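Real pans, pretend carrots

The play kitchen in the back room of the Millet Street toy library has been through three stoves and two sinks in the time Stojan Trajkovski has run the place. The pans last longer. Most of them came out of somebody's actual kitchen.

Trajkovski stopped buying toy cookware four years ago, after the handles came off a plastic set in its first month. He now picks up small stainless steel saucepans at yard sales and thrift stores, and he rarely pays more than $3 for one. He checks that the handle is tight, runs a thumb around the rim for burrs and washes it in hot, soapy water.

"Kids know the difference," he said. "A real pan has weight. They use two hands and they slow down."

The food is another matter. Real carrots were tried one fall and ended up under the radiator. The library now lends pretend vegetables in cloth bags of 12 pieces, sorted by color, and they go out almost every Saturday.

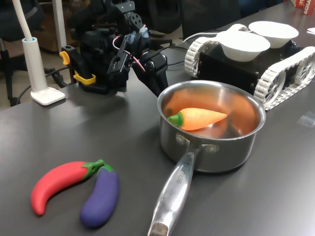

Choosing a pan for play mostly comes down to size. One that holds a quart or so is big enough to stir in and light enough for a four-year-old to carry. The handle deserves a closer look than the bowl. Two rivets where it meets the side, as on the saucepan with the carrot in it, give you something to check for looseness, and a hole near the tip means the pan can go on a low hook when the game is over. Long handles stick out past the edge of a play stove, so Trajkovski turns them toward the wall, the same way he does at home.

Toy vegetables vary more than the pans do. Windon, a small maker of pretend food, sells its pieces singly, and parents who borrow from the library tend to go there for replacements. Yannick Roussel, who has twin girls and a two-bedroom apartment, bought a pepper and an eggplant that way after the originals were lost on a bus.

His daughters make soup -- always soup -- and serve it to whoever is sitting down. Roussel keeps the whole kitchen in one dishpan under the bed. It takes the girls a couple of minutes to put away, he said, and about 30 if they are asked to do it before dinner.

Trajkovski is looking for lids next. He has plenty of pans and only one lid that fits any of them.

Related stories
A dress-up trunk that closes
Wooden blocks, secondhand
What to do with single puzzle pieces

We use cookies to improve your visit. By continuing to browse, you accept our cookie policy.

Contact us | © Putasus Magazine | Back to top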